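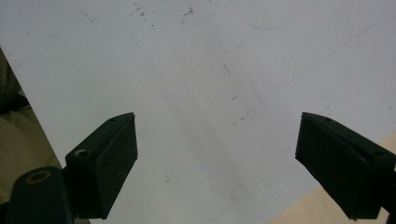
Purgate water main replacement to start in March

Rornstead Council has approved the replacement of the cast iron water main under Purgate Road, with trenching to begin in March. The decision was published on 23 January 2021 with the contract documents.

The work covers 1215 metres of pipe between the Trindade Street intersection and the Patano pump station. The existing main was laid in short lengths with lead-run joints, and the council's asset register lists it as being past the end of its service life. It will be replaced with polyethylene pipe, butt-welded in the trench, with new valves at each side street.

According to the contract documents, the old main has failed six times in the past two financial years. Four of the failures were circumferential breaks, the usual mode for small-diameter cast iron in reactive clay. The clay shrinks in dry months and swells after rain, and the pipe bends until it cracks across its width. The other two were joint leaks near the culvert, where heavy vehicles brake for the bend.

Polyethylene tolerates more ground movement than iron and has no mechanical joints along a welded run. The main drawback is that leaks are harder to locate by listening equipment, as plastic pipe carries sound poorly. The specification therefore calls for tracer wire along the full length and extra access points for correlating loggers – a change from the draft put out for comment last year.

Two options were considered and set aside. Relining the old pipe would have avoided most of the trenching, but every house connection would still have had to be dug up and reinstated, and the finished bore would have been smaller. Pipe bursting was ruled out on the lower section, where the gas main runs too close. The council report gives open trenching as the only method suited to the whole route. 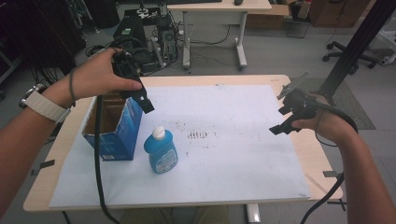
The new pipe will sit on the northern side of the road, clear of the existing main, so that the old one can stay in service until the changeover. Each property will then be cut across in turn. Residents will receive written notice before the supply is shut off, and no shut-off is to last longer than six hours. Dialysis patients and others who depend on a continuous supply should register with the council's water office before work begins.

Water may be discoloured for a short time after each changeover. The council advises running the cold tap closest to the meter until the water clears, and leaving washing machines and hot water taps off until then. Aerators and inline filters may need to be cleaned.

One lane of Purgate Road will be closed during working hours, with traffic signals at both ends of the active section. The speed limit past the works will be 30 km/h at all times, including when crews are off site, until the permanent surface has been laid. Kerbside parking on the northern side will be removed in stages as the trench advances. Bin collection is unchanged, but bins on that side are to be put out across the road while the trench is open in front of the property.

The bus stop outside the Patano pump station will be moved 600 metres east, to the layby past the roundabout. Timetables are not affected. Driveway access will be kept with steel plates, except on the day a trench crosses the driveway itself.

Spoil will be taken to the council depot and tested before reuse. Sections of the old main that fall within the trench will be removed for scrap. The rest will be filled with grout and left in the ground. Asbestos cement pipe is recorded in one of the side streets, and the contractor is to stop work and notify the council if any is found outside the mapped area.

The tender was let as a fixed price for the pipework, with a schedule of rates for rock. Trial holes found weathered basalt at trench depth near Trindade Street, and the report names this as the item most likely to change the final cost. Funding comes from the water renewals reserve, and the report states that no change to water charges is proposed in connection with the project.

Pressure testing and disinfection are to be completed before any property is connected. Test results will be lodged with the as-built drawings. Drawings of the route and the staging plan can be viewed at the front counter of the council offices or on the Rornstead Council website, under current works.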